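Unit 7: Washing up, or how to read a household habit

OK, so these are my notes for the session on everyday chores. I tidied them up a bit after last April's group told me my handwriting on the board was a disgrace (fair!). Bring them with you, and please scribble all over them.

Last time we talked about meals: who cooks, who serves, who gets the good chair. I skipped what comes after, and I did that on purpose, because most of the diaries you'll be reading skip it too. People write pages on a Sunday stew and then the evening just ends. Where did the plates go? Somebody washed them. In the Olmedo diaries I found 21 entries that describe a dinner in detail and only one that mentions dishes, and that one is a complaint about a chipped bowl.

So your first job as a reader is to notice the gap and ask who is standing in it.

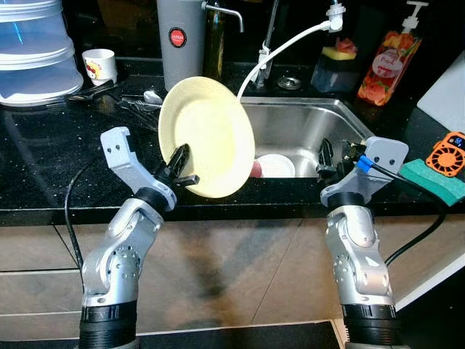

Then there's the question of order. I grew up with glasses first, then silverware, then plates, then the greasy pans, and I was well into my twenties before I met a person who did it any other way. My roommate Rosine Lebrun started with the pans! We argued about it for a whole winter. Her point was that you get the worst over with while you still have the energy. Mine was that my grandmother would have fainted.

What I want you to hear in that story is that we both had a practical reason ready, and neither of us had learned the habit from the reason. We'd learned it standing next to somebody at age 7 or so, holding a towel. When you do your interviews, ask how the person does it, then who taught them, and leave "why" for the end. If you open with "why" you'll get the tidy answer.

Yolanda Nguyen-Tran's chapter (it's in the reader, starts on page 100) is very good on this. She spent a year visiting families in Andeno and she lets people talk. Skim the first section if you're short on time, but don't skip the part with the two sisters and the drying rack.

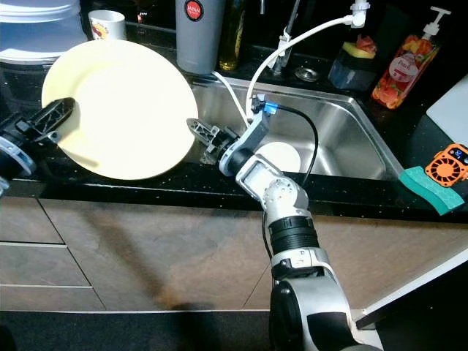
A word on rinsing, which always starts a fight in class. Some households rinse off the suds and some don't, and each side thinks the other is a little bit gross. Write down what people say about the other side. That's where you'll hear about cleanliness and class, and about whose mother was right.

For next time: one interview, eight questions at most, with a person at least a generation older than you. Type up two pages of it, pauses and all. Itziar Segura has the recorders if you need to borrow one, and she'd like them back by 5 p.m.

Reading: Nguyen-Tran, plus the short piece by Pastor on shared kitchens in Batell.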